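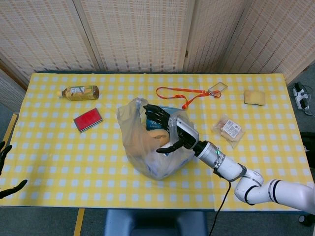 Alum: house rules for the grocery bagging set
2 min read

We use cookies to keep this site working. Accept | Manage

Hi! I'm Odette Maillard and I look after the Alum data, so if a rule below annoys you, write to me (Ileana Vlad wrote the first version in September, but she's moved on to the Birkholm arm and I've changed plenty).

The set has 400 episodes, all tabletop packing with bags, bread, drinks and small personal stuff. I threw out 13 more where somebody reached over the table while the arms were live. Please don't do that! Feet stay behind the yellow tape until the operator calls "hands off", even if a roll is heading for the floor.

Other things I'm fussy about:

- Lanyards get turned so no name or face shows. Check before you start, I can't blur everything.
- Cables stay clear of the fingers. Stop the run if one snags.
- Swap the bag after 8 episodes. Stretched ones open too easily and the grasps come out flattering.
- A failed grasp is still an episode. Label it "fail" and keep it, I love those.
- Food that's been handled goes in the bin. Yes, the sponge cake too.

Labels are checked by 2 people. The Simões split uses the older label names, so run the rename script first or nothing will match.

Last edited January 19, 2018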